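Insurance > Vehicle > Telematics > Inspection checklists
Search this site Search

Telematics box check, young driver policies. Pambridge branch copy

Saturday round. Do these in order, initial each line. Comments are mine unless marked. T. Garside

1. Policy number on the form matches the one on the windshield sticker. OK on all but 2. Both were renewals, old sticker left on. Replaced.

2. Signed consent for driving data on file. Must be the long form. Short form doesnt cover location. Missing for one Staner account, called, no answer, left message. 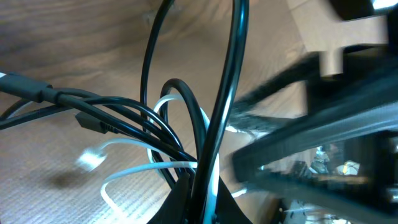 2 min read

3. Box fixed firm under dash, clear of pedals. Push it with your thumb. If it moves, fail it. No tape. Tape is a fail even if it holds.

4. Seal number written down by hand, not copied off last year's sheet. Last file I pulled said 516 and the seal didn't.

5. Odometer against app mileage. Difference on the Drandale pickup was 1,517 miles. Way over. Sent to underwriting, discount on hold till they answer. Do NOT tell customer it's cancelled, it isn't.

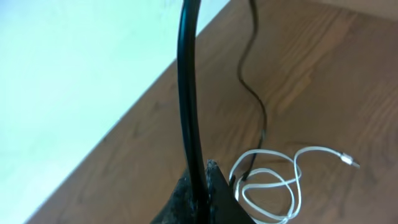 Same goes for anybody whose app was off for a month or more. Hold, note it, move on. The discount decision is not ours.

6. Driver score. Needs 85 or better for the lower rate. Read it off the portal, not the customers phone. Screenshots not accepted.

7. Named drivers. Ask who else uses the car. Ask again at the end. Brother, roommate, whoever. Two forms came back in June with nobody listed and a second phone paired.

8. Data opt-out explained out loud, leaflet handed over. Tick only if you did both. Verstraete leaflets are the old address, recycle them.

9. Hard braking alerts: test one, check it shows in portal. Allow more than one try, portal slow before 9 am. Still nothing, fail and rebook.
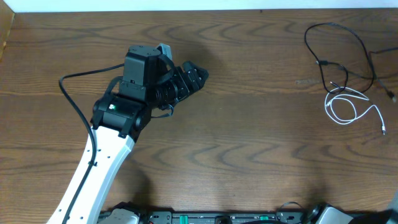 Denise Oakley: On 6, what if the score drops between the check and the renewal date? Had one Friday-ish last month and I just left the box blank. Also item 2, are we redoing consent for people who moved to the short form on our advice?

Score on day of check counts, write the time next to it. Don't leave blank. Yes redo consent, all of them, sorry.

10. Copy of sheet to customer, orignal to Volker Frerichs by close. Not scanned, paper.

Open items: Staner consent, Drandale mileage, new leaflets.

3 comments | 0 shares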